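Ticket: Washing machine stops mid-cycle, error on drain
Product: Gronby front loader
Opened by: Matúš Danko
Status: Resolved
Month: September

Problem as reported
Machine fills and washes as normal, then stops with 17 minutes left on the display and the drum still full. Happens on Cottons and on Quick. Customer has switched it off at the wall twice. No change.

7:40 am
Asked customer to run Drain only. Pump hums but no water comes out into the laundry tub. Told him to turn the tap off and not force the door.

8:15 am
Customer drained the drum through the small hose behind the kick panel, then opened the filter. Found lint, a hair tie and a bit of grey sludge. Cleaned and refitted. Ran Drain again, same hum.

9:05 am
Checked the install. Outlet hose is an Iston extension kit, joined behind the machine. Top of the hose sits 80 cm off the floor, which is within the limit. Asked him to pull the machine out and look at the join.

9:50 am
Hose was folded flat where it goes around the cabinet. Customer straightened it and moved the machine forward 70 mm. Drain now works.

10:30 am
Test load on Quick, spin set to 2,000. This model doesn't go that high, so the panel dropped back to its own maximum. Normal behaviour. Cycle finished.

Follow-up question
Customer asked if he can put runners through now that it drains.
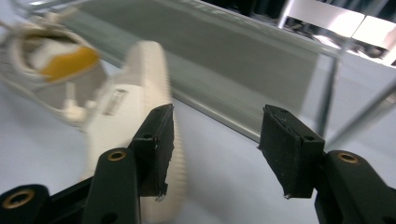 Yes, on Delicates at 30 or cold, with spin on the lowest setting. Take laces and insoles out first and put them in a mesh bag. Add a couple of old towels so the drum stays balanced. Don't use the dryer.

Clean the filter again after the first few loads, as there may be more lint in the hose. If the hum comes back with the hose straight, reopen this ticket and we'll send a pump.

Closed by Urkero support desk.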